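# Vonari Grip Comparison: Soft Produce Subset

This card covers the soft produce portion of the Vonari comparison, in which two parallel grippers were tried on the same arm with the same controller settings. It is intended for groups that wish to compare finger coverings or to train grasping policies on wrist camera video.
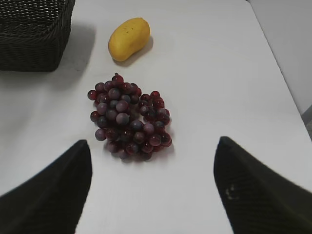

The subset contains 3,000 recorded attempts. Of these, 700 were set aside as a test split before any tuning took place. The remaining attempts may be divided as the user sees fit, provided that the test split is left unchanged in any published result.

## Hardware

| Item | Setup A | Setup B |
|---|---|---|
| Gripper | Plestivex parallel | Čierny parallel |
| Finger covering | Black fabric sleeve | Bare molded rubber |
| Camera | Wrist mounted, color | Wrist mounted, color |
| Controller | Vultik, firmware branch 3 | Vultik, firmware branch 3 |

The camera bracket was moved from one gripper to the other without adjustment. The fingers of the Čierny unit are slightly shorter, and its tips therefore sit lower in the view. Users who crop the lower part of the video should check both setups separately.

## Task

Each attempt begins with the fingers open above a light tabletop. The operator names one item, and the arm must lift it and place it in a basket. Items include mangoes, bunches of grapes, and other produce with a soft or uneven surface. Layouts were drawn from a set of 26 and repeated for both grippers.

Grapes were included at the request of the hardware group. A bunch has no flat sides, and its weight shifts as it leaves the table – a condition that the earlier rigid object subset did not test.

## Files

- `episodes/` – one folder per attempt, with video and joint positions
- `layouts.csv` – layout number and the items placed
- `outcomes.csv` – result code, closing force, and operator remarks
- `splits/test.txt` – attempt numbers reserved for testing

Result codes are `placed`, `dropped`, `missed`, and `stopped`. The code `stopped` means that the operator ended the attempt. Such attempts are kept in the release and count as failures in our own tables.

## Known limitations

1. Lighting was diffuse throughout. Performance under direct light has not been measured.
2. Fabric sleeves on Setup A were replaced when visibly worn, but the time of replacement was not logged before February.
3. Closing force is reported by the controller and was not checked against an outside sensor.
4. Bruising was noted by eye in the remarks column. These remarks should not be used as labels.
5. Video and joint positions may be out of step by up to 3 samples. No correction has been applied.

## Use and contact

The subset may be used for research and internal testing. Redistribution of changed versions requires a new name and a link to this card. Corrections to `outcomes.csv` should be sent to the maintainer, Dušan Havlíček, with the attempt number and the proposed code. Accepted corrections are listed in `CHANGES.md`.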